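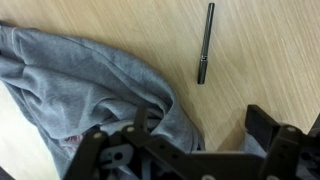

Abb. 2: Graues Kleidungsstück auf einer hellen Tischplatte aus Holz.

4.2 Wer hilft, wenn die Rente nicht reicht?

Ich gebe zu, mit diesem Teil der Auswertung habe ich mich lange schwergetan. In Ilholm hatte ich mit Gesprächen über Geld gerechnet, und über Geld wurde auch geredet, aber meistens erst nach dem zweiten Kaffee. Vorher ging es um Treppen, um die gestrichene Buslinie nach Gudstead und immer wieder um die Kinder, die weggezogen sind. Von den 219 Befragten lebten die meisten allein, und viele hatten ihre Wohnung seit dem Auszug der Kinder kaum verändert (ein Esstisch für sechs Personen, an dem eine einzige isst, ist mir mehr als einmal begegnet).

Den Fragebogen habe ich deshalb im August noch einmal umgebaut. Die Frage nach dem Einkommen rutschte ganz nach hinten, und vorn stand nun: »Wen rufen Sie an, wenn die Heizung ausfällt?« Das lief viel besser! Manche nannten sofort eine Nachbarin, andere überlegten lange und sagten dann, sie würden wohl bis zum nächsten Morgen warten. Gerade diese zweite Gruppe hat mich beschäftigt, denn sie taucht in der Statistik der Gemeinde gar nicht auf. Wer keinen Antrag stellt, gilt dort als versorgt.

In Gudstead sieht es etwas anders aus. Der Ort ist wohlhabender, es gibt einen privaten Pflegedienst, und wer ihn bezahlen kann, ist im Großen und Ganzen zufrieden. Die Grenze verläuft allerdings scharf. Schon knapp oberhalb der Zuschussgrenze fällt jede Unterstützung weg, und die Leute rechnen mir am Küchentisch vor, dass ihnen weniger bleibt als den Nachbarn mit der kleineren Rente. Ich habe diese Rechnungen, soweit ich durfte, abgeschrieben und mit den Tarifen des Pflegedienstes verglichen. In 10 Haushalten stimmten sie auf den Cent.

Was heißt das nun für das Stufenmodell aus Abschnitt 3? Ich würde es vorsichtig lesen. Das Modell setzt voraus, dass Bedarf gemeldet wird, und meine Gespräche sprechen eher dafür, dass viele ältere Menschen genau das vermeiden, solange es irgendwie geht. Ob Scham dahintersteckt oder schlicht der Ärger mit den Formularen, kann ich mit meinem Material nicht sauber trennen. Die Vergleichsdaten aus Flestley bespreche ich im nächsten Abschnitt, zusammen mit der Frage, ob Hausbesuche der Beratungsstelle daran etwas ändern könnten.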